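Household Basics, Handout 2: The Soap Dish

Welcome back, everyone, and thank you for bringing your Mohammadi workbooks along. We'll begin gently with the bar itself - pick a shape with soft, rounded ends, so it sits nicely in an oval dish. 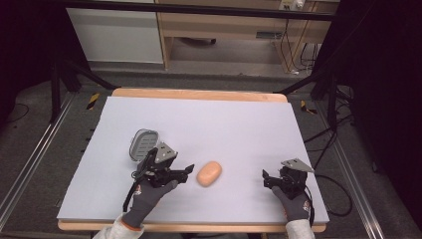 A bar left in its own puddle goes to mush before you've had your money's worth, and that is why I'm so fond of a dish with a slotted tray. Tip out the water every morning, please, and give the slots a good scrub with an old toothbrush. 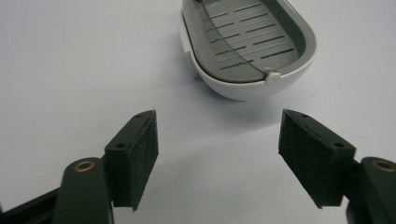
Fig. 2. White oval container with a gray slotted tray.

For next time, read page 15 and bring a towel.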